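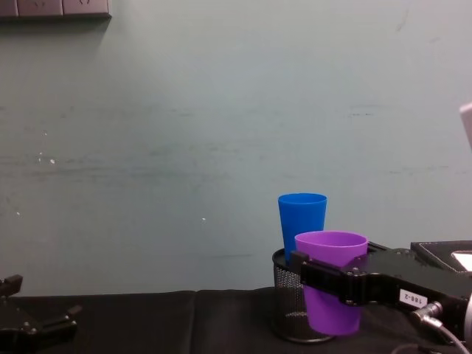

Wall sockets and covered table, Rulmont.

Participants wanted: reading comfort study

Rulmont is recruiting adults aged 20 or over for a study of printed type sizes. Each participant attends 2 sessions in April, each lasting about 31 minutes, and reads short passages set in different type sizes. Answers are given on paper.

Applicants must read English fluently and have had no eye surgery in the past year. Reading glasses are permitted and should be brought to both sessions.

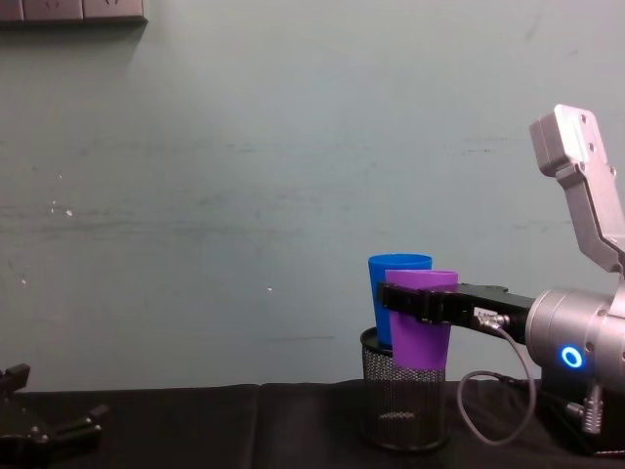
Travel costs within Drekby are refunded on production of a receipt. No fee is paid. Results are stored under a number and names are kept separately.

Apply in writing to Corinne Wojcik, Rulmont, quoting reference 191. State which weekdays are suitable.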